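Deuxième paire de pinces : ça se précise !

Bon, je reprends le fil parce que vous êtes plusieurs à m'avoir demandé où en était le projet des pinces à main. Pour ceux qui prennent en route : avec Nuria Tufa, on fabrique à l'atelier partagé des pinces qu'on tient au poing, avec des doigts de robot au bout, pour enregistrer des gestes du quotidien. Se servir d'un gobelet, d'une brosse à dents, des choses bêtes comme ça (et redoutables, croyez-moi). Le dossier s'appelle Amura, et il occupe tous mes soirs depuis avril.

La première coque, imprimée chez moi, a demandé 191 grammes de filament et trois essais. La gâchette frottait, le ressort sautait à la moindre secousse, j'en ai retrouvé un derrière le radiateur. Nuria a redessiné le logement avec un congé plus large et un petit épaulement, et là, bonheur, ça coulisse ! On a tout remonté vendredi et on est passés direct au meuble de salle de bains.

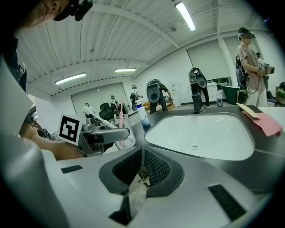
Ce que j'adore dans le coin lavabo, c'est que tout y est pénible. Une brosse à dents, c'est fin, ça roule, ça bascule dès qu'on serre trop près du bout. J'ai donc noté l'ouverture des mâchoires à chaque prise, et on a fini par limiter la course à 40 millimètres. On perd les gros flacons, tant pis, on gagne énormément en finesse sur le reste.

Côté repérage, on garde les marqueurs noir et blanc. Tsegereda Negash, qui s'occupe du calcul de position, voulait plusieurs faces par pince pour qu'il y en ait toujours une de lisible quand le poignet tourne. Je râlais un peu à cause du poids au bout du bras, mais elle avait raison : sur un lot de 1048 images, son script n'en a perdu que trois. Je me suis remis à coller des carrés bien droits, à la pince à épiler, avec de la musique.
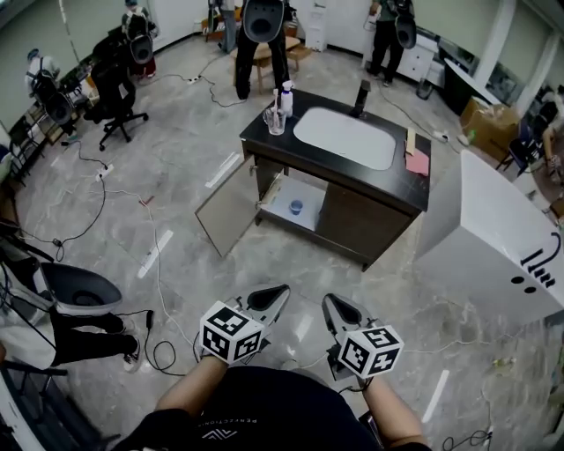
Une pince dans chaque main devant le meuble, porte de gauche ouverte, les cubes de marqueurs montrant chacun trois faces.

La suite : refaire les doigts dans une matière plus souple (j'ai commandé un échantillon de Cultau, 300 grammes, j'ai hâte) et revoir la poignée, qui me scie la paume au bout d'une heure. Nuria penche pour une mousse, moi pour une forme plus ronde. Si quelqu'un a déjà imprimé du souple sans noyer la buse, les commentaires sont ouverts, je prends tout, réglages de rétraction compris !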